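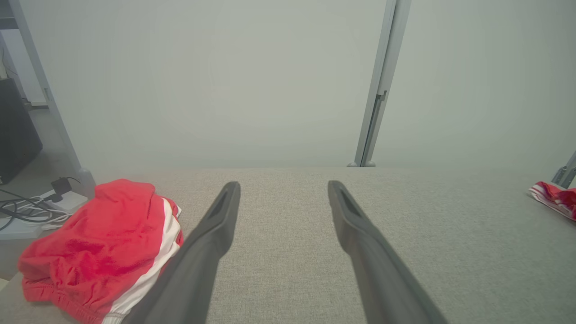
Titix padded folding surface, light gray, with red sportswear.

Titix Padded Folding Surface
Maker: Skeltitz
Cover: woven, light gray
Padding: single layer, bonded at the edges
Supplied: surface with cover fitted; posts ordered separately

The Titix is a padded work surface for sorting, folding and inspecting garments. It is sold to laundries, club kit rooms and small resale shops. The cover has a fine weave that holds light synthetic fabric in place while a fold is made. On hard laminate tops, polyester shorts tend to slide when the second fold is pressed down.

Cover color
Gray was chosen after a trial of two cover colors at the Varghese kit store in March. White covers made white trim hard to see at the edges of a garment, and staff missed loose threads on collars and hems. 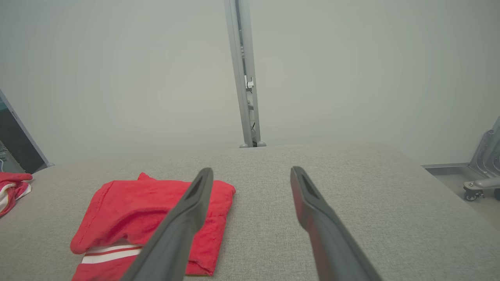

Fold quality depends on how flat the first layer lies. Smooth the garment from the center outward before the first fold, and keep any printed or striped band on the outside so that the item can be identified in a stack. The folded red piece shows its two parallel white stripes near the lower edge, and the stripes can be used as a guide line when squaring the fold. Slight creasing in the top layer is acceptable for shelf storage. For retail display, press the item first on a separate ironing board. The Titix cover is not rated for direct ironing.

Cover wear
The standard cover is rated for 1000 hours of use. Wash at 44 °C or below, close all fasteners first and dry flat. Do not tumble dry. Surface pilling in the first month does not affect grip and can be removed with a fabric comb.

Handling layered jerseys

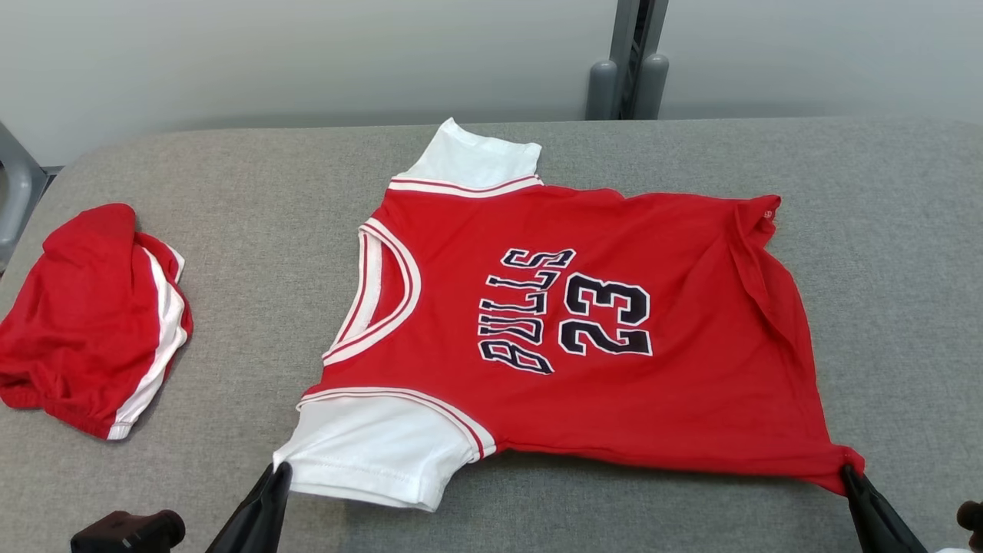

Anari
Product Editor, Skeltitz

Jerseys with attached sleeves need more room than a plain tank. On the red Bulls jersey, number 23, the white sleeves extend past the body on both sides, so lay the garment sideways and flatten each sleeve before folding it in. Fold sleeves over the back panel and keep the lettering clear of the fold line where the size allows. Heavy block numbers can crack if they are creased repeatedly in the same place.

Ordering
Replacement covers are available singly or in cartons of 100. State the surface size when ordering. Covers from the first Titix series do not fit the current padding.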